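**Checkered tablecloth** is a general name for a table covering with a repeating pattern of squares in two or more colors. In most homes it is an everyday cloth, kept for the kitchen or the family table, though it is also common at picnics, market stalls and small restaurants. The related word *gingham* refers to a particular fabric and is often used loosely for any cloth with this look.

## Pattern and weave

In a woven check, colored yarns run in bands both lengthwise and crosswise. Where two bands of the same color cross, the square is solid. Where a colored band crosses a white one, the square is a paler, mixed shade. The pattern shows equally on both sides, so the cloth can be turned over.

Printed checks have the pattern on one face only. They are cheaper to make and can carry sharper edges between squares, but the color may wear away sooner along folds and at the corners of the table. Coated cloths are nearly always printed.

## Colors

Red and white is the combination most often linked with restaurants and picnics. Blue and white is widely used in kitchens. Yellow and white is usually sold as a spring or summer color, and shops tend to bring it out from February onward. Green, brown and black checks are also made.

The textile writer Ustyna Shevchuk, in her household survey of the town of Culmont, recorded 900 tablecloths in use or in storage. Checks were the largest group, followed by plain white. She noted that owners seldom bought a yellow cloth for formal meals and that it was more likely to stay on the table all day.

## Use as a work surface

A cloth left on between meals becomes the background for whatever is done at the table: letters, homework, sewing, sorting and packing small things. Crocheted pieces are often laid out on it before being boxed or given away, and a regular check makes it easy to line them up. Small bright items, such as an orange crocheted ball with a dark red one beside it and a green leaf or stem on top, stand out well on yellow and white.

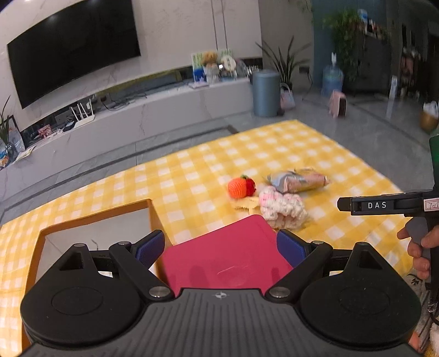
## Sizes and fit

Cloths are sold as square, rectangular, round and oval. The overhang, or drop, is the length of cloth hanging below the tabletop. A short drop is usual on kitchen tables, where a long one gets in the way of knees and chairs. To find the length needed, measure the table and add the drop twice.

## Care

Cotton checks can be machine washed. Dark colors should be washed separately the first few times. Cloths that are half cotton and half polyester crease less but hold grease stains longer. Coated cloths are wiped down and should be rolled for storage, as sharp folds crack the coating.

## See also

- Gingham
- Oilcloth
- Table runner
- Place mat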